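Unit 8: Trousers, Waistbands, and Belts
Course handout, Garment Care and Presentation

Purpose of the unit

This unit covers the preparation of trousers for folding, shelf display, and storage, with particular attention to belted garments. Students are expected to read the handout before the Thursday practical session and to bring it with them. The methods set out below are those used in assessment. Students who have learned other methods in the workplace may continue to use them there, but should follow the handout in the workroom.

Unit 7 dealt with knitwear. The folding board used in that unit is not required for trousers and should be left on its hook.

Terms used

Rise: the distance from the crotch seam to the top of the waistband.
Waistband: the strip of fabric finishing the top of the garment, to which the belt loops are sewn.
Keeper: the fixed or sliding loop on a belt that holds the loose end in place after it has passed through the buckle.
Tip: the loose end of the belt.
Prong: the metal pin that passes through the belt. Some buckles have no prong and hold by pressure alone.
Memory: the tendency of a material to return to a shape in which it has been kept. Leather has strong memory. Woven belts have less, though they may stretch.

Surface and layout

Work on a clean, flat table large enough for the full length of the garment. Place the trousers face up with the waistband toward you and the legs pointing away. Empty the pockets and push the pocket linings back into position. Run both hands from the waistband to the hems, keeping light and even pressure, and straighten the side seams as you go. Denim does not need to be pulled hard. Excess tension at the hem will twist the lower leg, and the twist will show when the garment is folded.

Close the zipper or buttons before any work is done on the belt. An open fly allows the two halves of the waistband to slide over one another, and the belt will then sit at a slant.

The belt

A belt may be removed or left in the garment. The general rule in this course is that belts are removed for storage and left in place for display when the belt and trousers are to be shown as a set. The instructor will state which applies at the start of each exercise.

When the belt is to remain in place, proceed in the following order.

1. Check that the belt passes through every loop. Side loops are the ones most often missed.
2. Center the buckle over the fly.
3. Take hold of the tip and lift it clear of the waistband. Support the belt near the buckle with the other hand so that the buckle does not shift.
4. Draw out slack a little at a time. The waistband should lie flat, without gathers.
5. Lay the tip along the waistband and secure it in the keeper, if there is one.

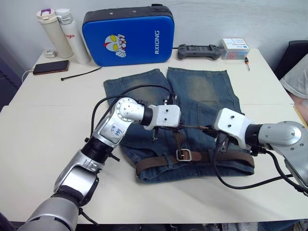

Figure 1. Raising the loose end of a woven belt, with the buckle at the center of the waistband.

Step 3 deserves practice on its own. Students tend to pull the tip sideways along the waistband, which drags the buckle off center and bunches the denim beneath it. Lifting first makes it possible to see where the slack lies. On a woven belt, hold the full width of the strap; gripping a few strands will distort the weave, and the distortion is slow to come out.

When the belt is to be removed, release the buckle and draw the belt out from the buckle end in one direction, easing it through each loop. Do not pull against a loop that catches. Stop, free the buckle or keeper, and continue. Torn loops are recorded as damage to the garment.

Folding the trousers

For a shelf fold, bring one leg over the other along the center line and align the side seams. Tuck the point of the seat inward so that the long edge is straight. Fold from the hem to just below the waistband, then fold once more. The buckle should end on the outside of the bundle — a buckle pressed between layers leaves a mark on the denim and may scratch a neighboring garment.

For hanging, remove the belt in all cases. Its weight pulls the trousers toward one side of the hanger.

Storing belts

Leather belts are hung from the buckle or rolled loosely with the outer face outward. Woven belts are rolled and laid flat, as long periods of hanging can lengthen them. The workroom uses Citero drawer trays for rolled belts and a Ponent rail for hung ones. Return each belt to the place from which it was taken and enter the tray number on the worksheet.

Common faults

Buckle off center after folding. Return to step 2.
Ridge across the front of the waistband. The tip has been folded under itself.
One leg longer than the other at the hem. The side seams were not aligned before the first fold.

Preparation for next week

Complete the worksheet for Unit 8 and read the section on pleated trousers in the course pack.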